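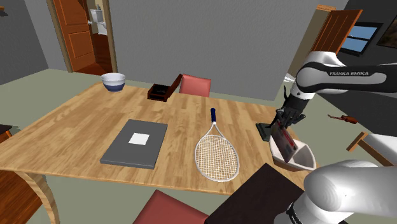
Attachment 1: simulated table-top scene, arm above the cream bowl.

Ticket 544 – Placement success scored inconsistently
Project: Plinton
Raised by: Elżbieta Wysocka
Assigned to: Bastian Ostermann
Status: Open

In the August evaluation, 173 of 305 simulated episodes were marked as successful. A second run with identical seeds returned a different total.

09:40 – Fault reproduced on the Hagedorn server. The scorer reads the object's position before the gripper has released it.

14:15 – Settling delay of 2 seconds added before scoring. Both runs are to be repeated – results will be recorded under this ticket.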